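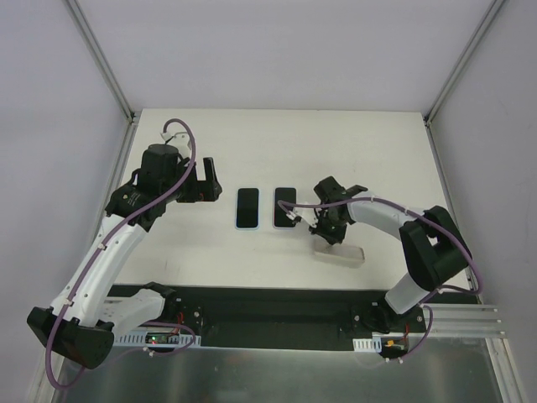

Grelville, Friday, June 14, 2019

From: Olga Paiva
To: Lamlow household list
Subject: Re: Old phones, and the tray question

Hi all,

Replying to Hélder below, and to the two people who wrote to me off list about the same thing.

Hélder Barros wrote:

> I have the drawer emptied out now and I am left with the phones. I don't
> want to throw them back in with the batteries and tape. Last month
> you said you use a tray. What kind, and do the phones lie flat in it or stand
> on edge? Do you leave the cases on? Also I have one that will not turn on
> and I don't know whether it is worth keeping at all. My wife says no.
>
> I measured the drawer again and it is 12 inches wide on the inside, so
> a big organizer is out.

The tray I like for this is a plain see-through one, long and low, with rounded corners. You want it shallow. If the sides are high you end up stacking things in it, and then you are back to digging. I bought mine at Sterketti, in the aisle with the bathroom stuff, and paid 6 dollars for two. They also sell a set with dividers, which I had for a while and gave away. The slots were too narrow for a phone and too wide for anything else.

Flat, face up. On edge they slide down the first time you shut the drawer hard. I lay everything out on a white table before it goes in, phones side by side with a little space between them and the tray next to them. On a white top you notice crumbs and grit, and you want that off before the glass touches anything. Wipe the tray too. Mine had a dusty film on it straight from the store.

Cases off. I know some people here disagree. Sand and lint get in behind a case and stay there, and on one of mine the rubber had gone sticky and left a mark on the back that took a while to get off. If you want to keep the case, put it in a bag with the phone's name on it and store it somewhere else.

Labels. I write on a strip of masking tape and put it on the back of the phone, never on the screen. When the screens are dark a lot of these phones look the same from the front, a black rectangle with rounded corners, and I have charged the wrong one more than once. What I put on the tape is whose it was, the month it went in the drawer, and whether there are pictures on it that haven't been copied. The last one matters most. If you don't know, write "not copied."

Before they go in I charge them to the middle, somewhere near half, and then turn them all the way off. I go through the drawer again in July and in the winter and top them up. If the back is bulging or the screen is lifting at one side, don't charge it and don't put it in the drawer. Take it to the battery counter. The one in Grelville is behind the hardware store and they close at noon on Saturdays.

Cables go in their own box. I tried keeping one cable in the tray with each phone and it made a nest. Now there is one cable of each type, wound loosely and held with a twist tie, and the rest went to the school.

As for the one that won't turn on, leave it on a charger for 60 minutes before you decide anything. My Lobo sat there with a black screen for a good part of that and then came up fine. It had 473 pictures on it, most of them of the dog, and I had told my sister they were gone. If yours still does nothing after that, and there's nothing on it you want, your wife is right.

On the width: the tray fits a 12 inch drawer if you turn it to run front to back. It leaves a gap down one side where I keep the pins for opening the SIM slot, in a film can. Take the SIM cards out while you are at it. I found two I had been looking for.

Somebody asked whether you can use the same tray for tablets. I haven't tried. The small ones might go in alone, but I would measure first.

I have the second tray from the pair and don't need it. Hélder, if you want it, I can leave it at the Lamlow desk on Monday with your name on it. Otherwise first reply gets it.

Olga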